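**Does anyone understand how the shared heat charge works in a building with one boiler plant?**

Moved into one of the Satmont buildings in January and I'm still confused, lol. There are 8 buildings on one central boiler, and the management company (Vestard) bills us a flat "thermal" line of $100 a month, even now when my radiators are stone cold! My neighbor pays the same for a place twice my size. Is that allowed? And does anybody know if the new plant the city keeps talking about would change it?

posted by Fitriani Tambunan, 8 July 2023

**Answer 1**

Hi neighbor! I'm over in building 19. Ours is flat too, and it covers hot water as well as heat, so that's why it doesn't go away in summer. Check your lease rider (mine was stapled at the very back, easy to miss). If the rider says "by unit" then size doesn't matter, annoying as that is. If it says "by square foot," write to Vestard and ask for the calculation. I did that and got $430 credited, though it took forever and I had to send the letter twice.

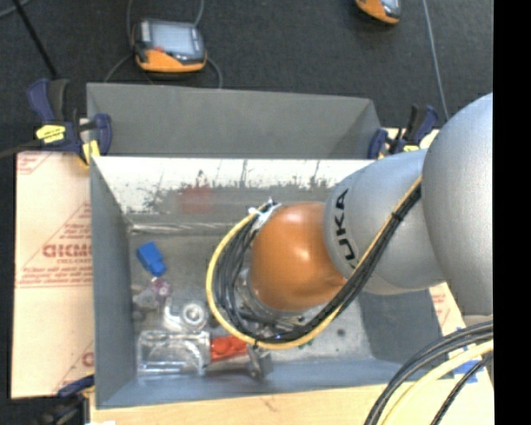

*KUKA arm reaching into a gray bin.*

As for the new plant, I went to the Dendov meeting and they only talked about where the building would go and who'd run it. Rates didn't come up until everyone was putting on their coats.

– Syafiqah Lubis

**Answer 2**

mine is included in rent so idk. maybe call the city? they put me on hold forever last time but that was about trash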